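Section 4: Getting your starter going

Okay, flour time! If you skipped ahead from Section 2, go back and wash the jar first, I'll wait. The dried starter in your Prarell packet is asleep, and all we're doing this week is waking it up and feeding it until it gets bouncy.

You'll need the packet, a bag of whole wheat flour, water that's been sitting out for a bit, a kitchen scale and a clip-top jar. I use the Krūmiņa jar from the kit (any glass one with a rubber ring will do, as long as it holds a good deal more than you plan to put in it).

1. Set the scale to grams and zero it with the empty jar on top. Write the weight of the jar on a bit of tape and stick it to the bottom. I forgot this for years and had to guess every single time.

2. Tip in the whole packet. It looks like crushed crackers, and that's fine.

3. Add 2 tablespoons of lukewarm water and stir until the flakes go soft. Mine usually take roughly 12 minutes. Go make coffee.

4. Stir in 2 tablespoons of flour. You want thick pancake batter. If it's more like cookie dough, add water a teaspoon at a time.

5. Scrape down the sides, rest the lid on top without closing the clip, and park the jar somewhere warm. The top of my fridge is perfect in summer and useless in December, when I move everything into the oven with just the light on.

CAUTION: Never clip the lid shut on an active starter. It makes gas, the gas has to go somewhere, and you do not want to be scraping it off the ceiling. Also, if you use the oven trick, put a note on the oven door! I've baked a starter. It smelled lovely and it was very dead.

6. Next day, spoon out half and feed what's left with the same amounts of flour and water. Do this once a day until it doubles between feedings.

Note: Day three often looks like a flop. You get a burst of bubbles on day two and then nothing, and people write to me in a panic. Keep feeding it. Aušra Toom, who tested these steps for me in a pretty chilly kitchen, didn't see hers double until day 12, and she bakes with it all the time now.

About the rubber ring

Pull the ring off and wash it by itself every couple of weeks. Dough creeps underneath and dries hard as cement. Warm soapy water, a soft brush, let it air dry, then stretch it back around the rim of the lid or the jar, whichever way yours came.

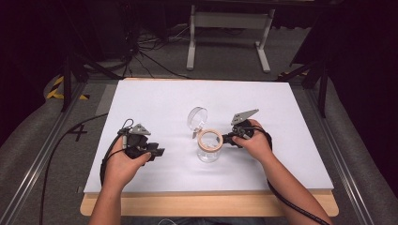
Fig. 7. Clip-top jar with the lid open and the sealing ring showing.

If the ring is cracked or smells sour even after washing, swap it for a new one. Dusport sells spares in packs of 2, and the Jindeo ones fit too, though they're a little stiff at first.

Once your starter has doubled three days in a row, move on to Section 5 and we'll build 200 grams of it for your first loaf.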